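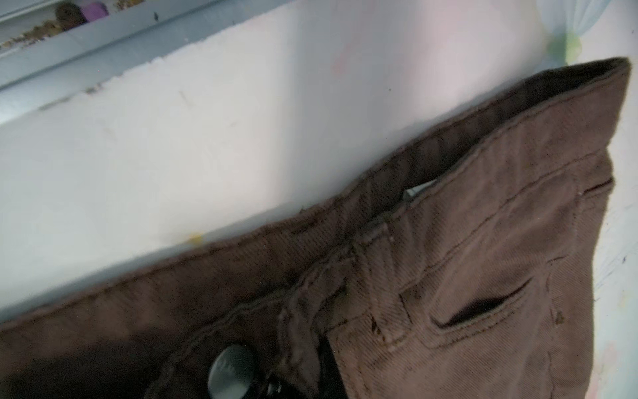 The machine at Groltevik did not stop when it should. It was folding trousers, the same work it had done since January, and one finger of the gripper closed on a metal button. The force limit was set for cloth. The motor kept pushing until the finger cracked, and a piece of it flew 2 meters across the room.

No one was hurt. Aleksi Suominen, who repairs the folding cells for Plivel, was standing on the other side.

"Cloth forgives a robot many mistakes," he told me. "A button does not forgive."

In the log he found that the sensor had reported the high force 4 times. Each time the program read it as a thick seam and tried again. Suominen has now changed this rule, so the second report opens the gripper and cuts the power. The cell in Dunbar still runs the old program. It will get the new one when the spare fingers arrive from Duren.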